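Can a robot get the door for you yet?

I went to the open evening at Gatmont last week expecting a robot that folds towels. What I got was doors. Lots and lots of doors! The team there is trying to teach a machine to move through a house by itself, and Hazem Fahmy, who runs the project, told me they've been on doors since April (he sighed a little when he said it).

Nearly all of the practice happens in simulation. The computer sets up a door, the gripper goes for the knob, and then it starts over with a new one. They ran 3,000 tries for the latest round, and the machine got the door fully open in 715 of them. I said that sounded low. Hazem said I should have seen the spring.

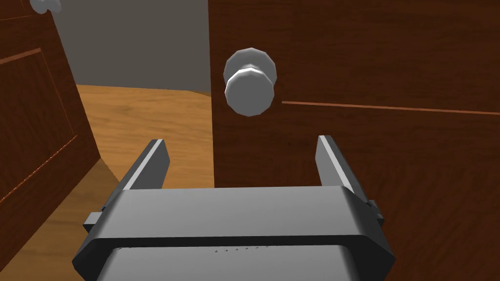 Beatriz Simões
Home and Tech Writer
November 2024

Round knobs are the worst of it, apparently. You and I grab one and twist without thinking, but with two flat fingers you have to line up just so, squeeze hard enough not to slip, and turn the whole wrist while the door starts to swing. Lever handles go much better, and I'm a bit smug about that, having switched all of mine over last year.

So what about the chores? Kevser Tekin, who works on the kitchen side, says wiping a counter is coming along nicely and loading a dishwasher is still a mess. She wouldn't give me a date for either one, and I did ask twice. I'm keeping my mop for now.

Gatmont plans to try the door program on a real arm next, in a mock hallway with 8 doors. I've already asked to come back for that.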